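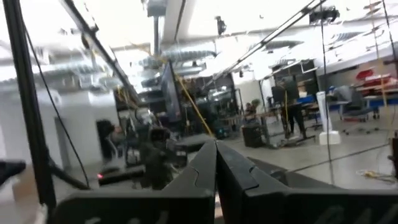
The incident report we filed at Jirkside in May ran to one page, and the line everyone remembers is the last one: "Operator did not clear the fault before restarting." I think that line is wrong, and I think it's the kind of wrong that gets somebody hurt later.

The arm was running a pick test with the Starix gripper. At pick 137 the left finger stopped reporting its position. The controller logged a warning and kept going, using the last value it had. It did that for 54 seconds. Then it closed on a part it believed was somewhere else, pushed the part into the fixture, and tripped the force limit. The operator walked over, saw a force fault on the screen, reset it, and pressed start. The arm swung back to the same spot and did it again, harder. We bent a finger mount. No one was inside the line at the time.

The screen showed one fault, the force limit. The lost position signal was in the log, eight lines up, in the same gray text as the messages that say the log file has been saved. The written procedure says to clear all active faults before a restart. By the machine's own account, the operator did that.

I've heard the case for leaving it alone. Todar, who supply the controller software, set it up so that a short dropout doesn't stop the line, and there's sense in that. Cables flex and signals blink. If every blink stopped the arm we would never finish a run, and people would start looking for ways around the stop — I've seen that too, and it's worse. But a blink is 400 milliseconds. Past that the arm is guessing, and it should stop and say why.

Our sister shop at Chala made this change on their two cells last year. A stale signal past the limit is a hard stop there, and the restart button stays locked until the finger has been homed. They lose a few minutes a week to it.

We got a retraining session and a laminated card. The card says to check the log before restarting. I've read it several times now, and it doesn't say what to look for. The timeout setting is still where it was in May, and the arm is back on the same test.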